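**Sorting a mixed box of bits from the shed – where do I start?**

Stanisława Jakubowski

Hello all, I've inherited a biscuit tin of odds and ends and would dearly love to get it in order before September. It's all jumbled together – electrical things, plumbing things, things I can't name at all. Do you sort by size, by material, or by what it's for? I've 18 little drawers to fill and I keep changing my mind!

Roman Mazurek

Oh, I do love a tin like that. By what it's for, every time, and only a few pieces out at once or you'll be at it till midnight (ask me how I know).

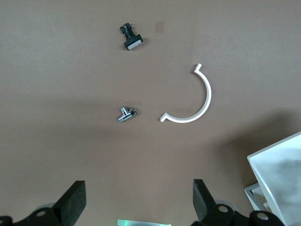

Drawers want labels before anything goes in them, and I'd write them in pencil to begin with, as you're bound to shuffle them about. A push-button switch goes under electrical, and mind the little metal tabs at the back, they bend if you drop heavy things on top. The shiny T-shaped fitting is plumbing. With the white curved bracket I'd go by its two straight ends and pop it in with clips and fixings until you find out what it held. Keep one drawer for mysteries – mine has been full for 14 years and I'm fond of it.

Omcombe

by size. small drawers small stuff, done in 2 hours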